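Equipment & Budgets | Workshop News

Print this item | E-mail this item

Likum sets its handheld gripper budget for the year

January 2023

Likum has approved the purchase of five more handheld gripper sets for the Surkondale workroom. The order went to Skorico, which supplied the first sets in October. The price is 3000 per set, with chargers and one spare pair of finger pads included.

Bořivoj Slanina, who prepared the request, compared two offers. Hrnčiar quoted 2610 per set, but pads and cables were listed separately and the delivery time was longer. Once those items were added, the two totals came out close enough that staying with one type of gripper decided it. Parts can be swapped between old and new sets, and people already trained on the first ones won't need a second course.

Pads are the item we underestimated last year. The ribbed rubber wears down on the inner faces, and a worn pad lets small objects slip during a recording. The new budget has a separate line for them, with 48 pads to be kept in stock at Surkondale. Please log each replacement on the sheet for that gripper so the next order can be based on real use.

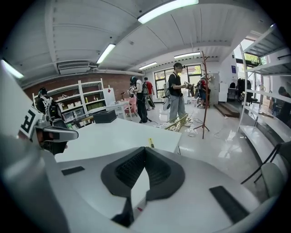

The second part of the plan covers everything that goes with the grippers. Backpacks are being bought in one size with adjustable straps. Cables will be ordered in two lengths, and the short ones are meant for people who work standing in one place. Letter tags stay as they are, and new sets will be tagged before they are handed out.

Money for shelving was cut from the request. Mohsin Farooqui, who runs the Surkondale room, asked for the amount to go toward a second charging station, and that was agreed. With more people recording at the same time, charging is what holds up the afternoon groups.

No robot arms will be bought in this round. The arm budget will be looked at again after the summer, when we know how much recorded material is usable and which tasks are worth running on an arm first. Teams that want to be considered should send a task list and a floor plan with the power outlets marked.

Delivery is expected in two shipments. Old sets remain in use until the second one has been checked. Requests for changes to the order go to Bořivoj before the first invoice is paid.

Contact | © Likum | Back to top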